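Course handout, unit 2: house rules for two-handed demonstrations
Instructor: Mirjam Postma

Welcome back! Last week was theory, so now we get to the part I like best, which is deciding how we want to work before anyone picks up a gripper. Rules sound dull. These ones are the difference between recordings you can learn a policy from and a folder of files you delete in September.

1. Write the task down first
One sentence, in plain words, with a start and an end. "Move the capped tubes from the clear rack to the wooden rack" is a fine task. "Tidy the tubes" is not, and two people will do it two ways. Decide whether cap color matters and put that in the sentence too.

2. Fix what stays fixed
Racks may change place between takes if the task says so (please vary them, it helps a lot!) but never during a take. Table height, lights and camera settings stay put for the whole session. If you must touch one, start a new session number.

3. One hand reaches, the other waits
Both grippers may move at once on the approach. Over a rack, only one goes in at a time. The waiting hand stays clear and stays in view of the head camera, markers facing up. In the Prolach exercise we looked through 156 takes, and 25 had to go for a hidden marker plate. That's a lot of work lost to a lazy wrist!

4. Cables and sleeves
Leave enough slack for a full reach across the table. Plain dark sleeves, nothing dangling, no bracelets.

5. Slow is fine, stopping is not
Move at a pace you can keep up for the whole session. If you fumble a tube, recover it and carry on, then tag the take "recovered". Good recoveries are gold. A tube on the floor ends the take.

6. Tubes
Caps on, always. Practice tubes never go back to the wet lab, however clean they look.

7. Log it
Operator, task sentence, take number, tag. Do it right after each take, while you still remember. The Pavdale sheet has a column for each of these.

Tube racks, from the head camera and then from two gripper views:

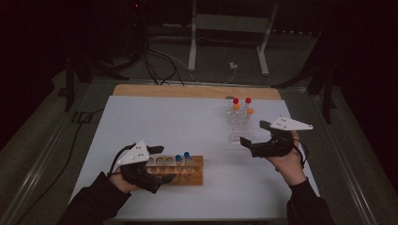
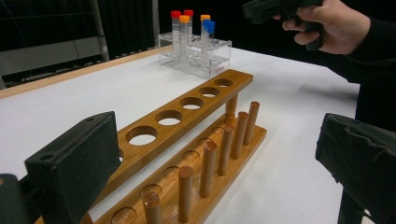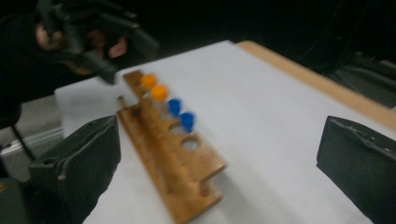 Pieter Van Hecke wrote back on the draft that rule 5 is too strict about drops: he would keep those takes as well, tagged "failed", and let whoever trains the model decide. I'm half convinced. Bring your own view to class and we'll vote before the Zunex assignment opens.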